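Evville Household Services > Resident Information > Kitchen and Pantry > Paper Bags: Storage and Reuse

Paper Bags: Storage and Reuse

Updated 24 January 2018

This page is issued to residents of the Evville and Bailly buildings. It sets out recommended practice for paper shopping bags that are kept in the kitchen after the groceries have been put away, and it replaces the sheet distributed in September.

Inspecting bags before storage

Every bag should be emptied fully and examined at the base and along both side gussets. A bag that has carried meat, fish or leaking produce is not to be kept. Where the paper is clean but a seam has begun to lift, the bag may still be used for light items such as tea towels or serviettes. Receipts and produce stickers are frequently left in the bottom fold and should be removed.

Bags with a glossy or foil coating are not accepted in the blue recycling carts at either building. Residents may place them in the garbage or use them for gift wrapping. Cord handles should be pulled out before any paper bag is recycled — they tangle in the sorting equipment.

Flattening and folding

Lay the bag on its side on a dry table or counter. Press the two gussets inward along their original creases, fold the base up against one panel, and smooth the whole bag toward the opening. Handles are to be tucked inside. A bag folded against its creases takes up nearly twice the space and will tear sooner at the corners.

Folded bags are best stored upright in a narrow cupboard or a magazine file. The Wakudard file sold at the Bailly front desk fits beneath a standard sink shelf, although the area beneath the sink is suitable only where there is no history of leaks. Most households will find that eight large bags are sufficient. Surplus bags may be left on the shelf outside Room 5 for use by other residents.

Opening and filling

A stored bag should be opened by the rim and never by the handles, which are fastened with a small amount of glue and detach readily when pulled sideways. Hold the rim near a gusset, where the paper is folded and therefore stronger, and ease the sides apart. Check the back of the bag for small items before anything heavy is placed in it.

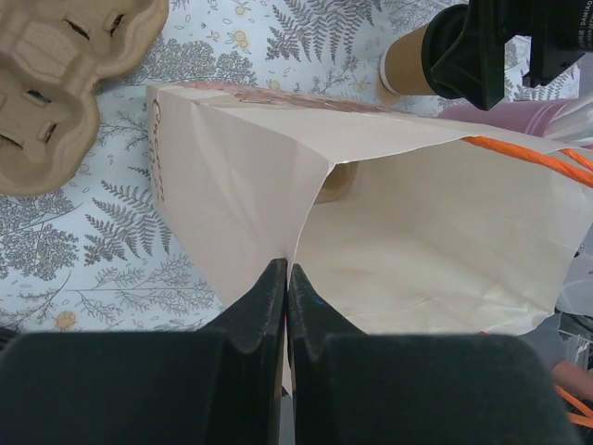
Paper shopping bag on its side, held at the rim beside the gusset crease.

Heavier goods are placed at the base and centred. Jars should be separated with a folded tea towel or a sheet of newspaper. The Gandis pantry scale in the Evville common kitchen may be used to confirm a load, and a bag bound for the food bank should not exceed 5 kg.

Reuse in the pantry

With the rim turned down twice to form a collar, a sturdy bag will stand open on a shelf and is suitable for onions or potatoes, which keep well in the dark and require some movement of air. Replace the bag when the base softens or discolours. Printed bags may be used for this purpose provided that the inside surface is plain.

Inquiries about the recycling carts may be directed to the service desk at extension 2327.

Related pages

Lining the Kitchen Organics Bin
Care of Printed Tablecloths
Storing Root Vegetables over Winter
Glass Jars: Washing and Label Removal
Blue Cart Collection at Bailly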